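Undalari household method, pre-session inspection checklist with comments
Site: Prenutby, bedroom and laundry room
Inspection date: June 28, 2020
Method under test: two-hand tool assignment, bed-surface tidying

Scope
The checklist applies to any session where the humanoid works within arm's reach of the bed. Complete it before motor power is enabled. Items marked OPEN must be closed before the next block of 500 trials.

1. Floor and cables
1.1 Trailing cable routed away from the stepping area. OPEN
Comment: Cable still crosses the floor close to the feet. Reroute it along the wall and repeat the check with the robot standing.
1.2 No loose items in the walking path. OPEN
Comment: Clear the floor by the curtain before any trial with a turn.
1.3 Floor dry and free of cleaning residue. PASS

2. Robot
2.1 Both feet flat, stance stable, before the arms leave the rest pose. PASS
2.2 Head sensor rig tight, no play by hand. PASS
2.3 Head cables clear of both elbows through full travel. PASS WITH COMMENT
Comment: Clearance is small when the upper body leans forward. Do not raise the lean limit without repeating 2.3.
2.4 Gripper force limit loaded from the Clolluveck parameter file. PASS
2.5 Emergency stop tested from the operator position. PASS
Comment: Tested 3 times. Longest time to stop was 800 ms against a limit of 1000 ms.

3. Tools and work area
3.1 Brush on the mattress, within reach of the gripper nearer the bed. PASS
3.2 Dustpan held in the other gripper, clear of the legs and the washer-dryer. PASS WITH COMMENT
Comment: The method keeps the dustpan in one hand while the other hand goes for the brush. Leg contact is the main hazard during the reach. Stop the trial on any contact, including light contact.

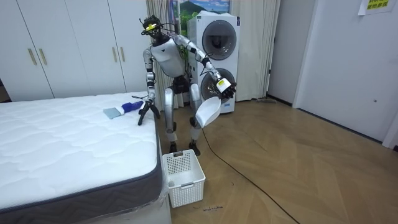 Section 3 setup: reach toward the mattress with the dustpan held in the other gripper.

3.3 Laundry basket empty and at the foot of the mattress. PASS
Comment: Basket position is fixed for this method. Do not move it between trials.
3.4 Mattress wrapping secured or removed. OPEN
Comment: Plastic remains at the lower corner near the basket. Film can catch on a foot or a finger and also gives bad depth readings.
3.5 Room door closed during motion. PASS

4. Data and reporting
4.1 Contact events logged separately from failed grasps. PASS
Comment: Earlier logs merged the two. Success rates from those logs are not comparable and should be left out of the Avotiņš report.
4.2 Operator stops counted as failures. PASS
4.3 Trials with a moved basket excluded and listed. N/A

Result
Conditional release. Standing trials only, at reduced arm speed. Stepping trials are on hold until 1.1, 1.2 and 3.4 are closed. Full reinspection is due in August, or earlier if the head rig or either gripper is replaced.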